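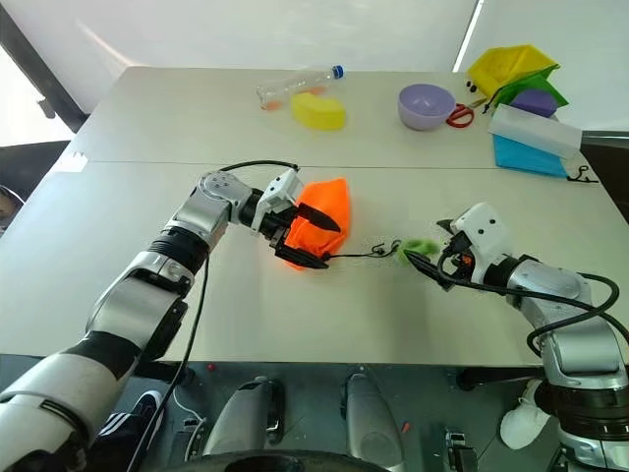 Re: [bench-practice] Cable dressing and table rules, draft 2

Date: 23 April 2019

Hello all, and thanks to everyone who sent comments on the February draft. I've been slow getting back to it and I'm sorry — the move to the Onddale site took up more of the month than I'd hoped. Sillard wrote:

> Section 4 says that "all cabling shall be secured along the arm".
> Our people read that as no visible cable at all, and theirs at
> Esfahani read it as one tie at the base. Can we have wording two
> labs would interpret the same way? Also, do we really need a rule
> about how many things are on the table? It seems fussy to me.

Both fair points, and I'll take the cable one first. You'll see on our two-arm table that the black cables stand away from the arms in loops, one over the left wrist and another around the upper part of the right arm, with one more hanging from the left elbow. A wrist needs some slack or it will pull on its own connector at the end of its travel, so a flat ban on loops was never going to work, and I should have seen that when I wrote it. What I'd like to propose for 4.2 is this:

"Slack shall be enough for full joint travel and no more. No loop shall be able to reach the gripper fingers or catch an object on the table in any permitted pose. The check is made by hand, at low speed, before the first run of the day."

By that wording I'd want the elbow cable looked at again before I called our own table compliant, and I'm happy to have that in the archive.

As for the table rule, I do take the point about fussiness, and I've dropped the limit of 13 objects. I would still like to keep scissors and other blades as a separate class, though. Ours are on the back panel beside the lavender bowl, blades pointing to the back, and under the new 5.1 they'd need to be written on the run sheet by name — the sponge and the bottle wouldn't. If anyone at Lototero has a better way of handling sharps I'd be very glad to read it.

One more small thing, on floors. The draft says nothing about feet or loose leads near the base, and there's a sneaker and a thin white cable down beside ours. I'd suggest a marked line that people stay behind while the arms are powered, 1000 mm out from the base, unless your own risk assessment says more.

Comments to the list please, and do be as blunt as you like.

Cheers,
the draft editor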